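I went to the Oteck open day in January expecting to be sold something, and I was. The bakery sits on an industrial road outside Flusalcombe, and it makes gluten-free, dairy-free and nut-free bread, crackers and frozen pie shells. I have a kid with celiac disease and a tree nut allergy, so I read labels for a living, more or less. The invitation said "See how safe really happens." I wanted to see the logbooks.

Check-in was at 9:30. We got hairnets, shoe covers and a sheet to sign saying we hadn't eaten peanuts that morning. No one asked me whether I had. I signed, she took the sheet, next person.

Our guide was Florian Picard, who runs production. He was friendly and quick, and he had clearly given the talk before. The plant turns out 4,000 loaves a day on two lines. One line is free of everything on their list. The other runs a product with egg in it, in the same hall, behind a wall with a door in it. I asked how often the door gets opened. He said staff on one side don't cross to the other during a shift. While he was saying it a man came through with a clipboard. Maybe he was allowed to. Florian didn't bring it up and the group had moved on to the mixers.

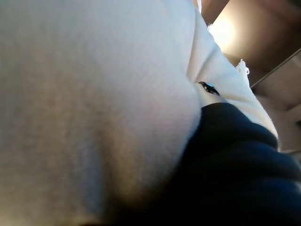
Cleaning was the part I had come for. They swab the egg line after each run and the free-from line once a day. Vlasta Tichý from the quality office told us they took 323 swabs in the last quarter and all came back under their limit. Fine, but under what limit? She gave me a straight answer, I'll say that for her: the limit of what the kit can detect. I asked if an outside lab checks the finished bread. Some of it, she said, a few times a year. I asked how many loaves that was and she offered to email me. I have no email yet.

The tasting was in a meeting room upstairs. The sandwich bread is good when toasted and gummy when it isn't, same as every other brand I've paid too much for. The seeded crackers are the best thing they make. The pie shell I can't judge, as they had filled it with so much Bruseo cherry filling that it could have been cardboard under there. My neighbor at the table, Nayeli Tapia, drove 66 miles with her two boys, both allergic to egg. She liked the shell. Her boys liked the filling.

Then the shop, naturally. Ten percent off for visitors, which brought the loaf down to what Bañuelos charges for a similar one at full price. Bañuelos doesn't give tours, as far as I know. I bought crackers.

I did get to see a logbook, after asking twice. It had gaps on two pages where someone should have initialed. Vlasta said the line wasn't running those days. That could well be true, and if it is, someone could write "not running" in the box.

Would I buy from them? The crackers, yes. The bread from the egg side, no, and the packaging should say which line it came from, in print I can read in a store aisle. I put that on the comment card. Next open day is in the spring, parking is free, and the walk involves stairs.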